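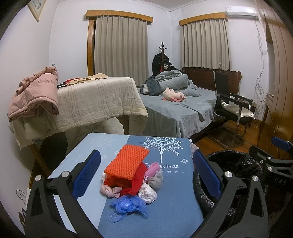 Notebook, August: the back bedroom, bags and cloths

Started 8 in the morning, before it got warm. The job for this entry is the small soft stuff: carrier bags, knotted bags, bits of fabric, kitchen pads. It has been gathering on the tea table for a while and it needs sorting before the room can be used for the Brukville parcels.

State at the start

Everything in one pile on the blue table cover (the "Coffee thee" one with the white tree, spelling as printed). Orange knitted pad on top, a red fabric item bunched under it, then plastic bags in pink, white and a see-through blue, plus the pink mesh bag and a couple of knotted bundles. Bin next to the table with a fresh black liner. Bed has a grey sheet on it and the bedding is still heaped at the head end. The pink and white soft toy stays on the bed, Ebere wants it left alone.

The tall piece with the beige striped blanket over it was not touched today. Pink quilted jacket still on it. That needs a hanger and we have run out of hangers.

Method

Same as for the kitchen drawer in the last entry, with one change. Last time I opened each bag, looked inside and decided on the spot, and ended up with five half-piles and no table. This time:

1. Anything fabric comes out first and goes on the bed, flat, at the foot end.
2. Knotted things are left knotted until the loose plastic is out of the way.
3. Plastic bags get one shake over the bin, then a feel along the bottom seam for holes.
4. Sound ones are folded lengthways in thirds, air pressed out from the closed end, then rolled.
5. Split ones go in the soft plastics sack, which goes back to the shop.

The order matters more than I thought. With the fabric gone the plastic stops sliding about and you can see what you are holding.

Notes as I went

Thin crinkly bags will not stay rolled. Tried tucking the handles round, which works for the bigger ones only. For the small ones a flat fold with something on top is better. I used the Chambi tin and it held them.

The see-through blue one took longest. It had spread out so far that I folded it with a crease running the wrong way, opened it and did it again. Do this type on the table edge, letting the end hang down.

Orange pad: kept. It is for pans, so it goes to the kitchen and should not be on the tea table at all. Tudor says the Fladard pads wear better. I have not tried them and we are not buying more until this one is finished.

Red fabric: into the wash with the next dark load, on its own in a net bag in case the colour comes out. Ebere's idea, after the towels.

Mesh bag: kept for that job, see above. It had been looking for a use.

Knotted ones: two hands and patience. Do not cut them. A fork prong pushed into the middle of the knot and wiggled loosens it enough to get a fingertip in. On the grey-mauve one the knot was tighter than the pink and I left it for Tudor, who has better nails.

Storage

The Trandness box is 700 ml and far too small, it was full almost straight away. Moved the rolled bags to the old cereal tub and cut the hole in the lid wider so one comes out at a time. Edges of the hole taped, as they were sharp.

Folded flat ones go in the drawer under the kettle, front left. Please do not put the takeaway lids back in there.

Table afterwards

Took the cover off and shook it out of the window. It has a tea ring on the underside that I don't remember. Wiped the table and put the cover back with the dark side towards the bin, same as before, because the other way round it hangs crooked.

Finished at 10.49, including the tea.

Still to do

- jacket, once there are hangers
- put away the folded cloth on top of the tall piece and find out whose it is
- strip the heap of bedding and see what is in it, there is at least one item of clothing
- new liner for the kitchen bin, used the last one up here
- ask Tudor about the grey-mauve knot

Ebere Ojo has asked for the same order to be written on a card by the cereal tub. Will do that next time, steps 1 to 5 only, in bigger writing.

Search this notebook Go

We use cookies to remember your settings. Accept Manage

Recent entries
The kitchen drawer, second attempt
Which tubs have lids
Brukville parcels: sizes and string
Towels, and what happened to the white ones
Descaling the kettle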